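The Little Set That Earns Its Hook

Every home I love visiting has a dustpan and brush somewhere close at hand, and I've become a real believer in keeping one by the table.
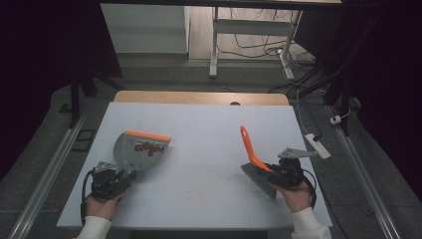

I bought mine at Clestatis, a hardware shop with 19 kinds of brush on one wall (heaven!), and I use it far more than the vacuum. Toast crumbs, pencil shavings, the dry soil that escapes when you repot a basil plant – all gone before the kettle boils.

Look for a rubber lip on the pan. It sits flat against the surface, so you don't get that maddening gray line of dust that retreats every time you sweep at it. Bristles should be soft enough to bend but still spring back, and a hole in the handle means the brush can live on a nail.

Sweep toward yourself in short strokes, pan tilted just a little. On a white table I go over it twice, the second time from the side, and there's always more than I expected!

Wash both in warm soapy water every month or so and hang the brush bristles down to dry. Mine has been going since May, and I still like reaching for it.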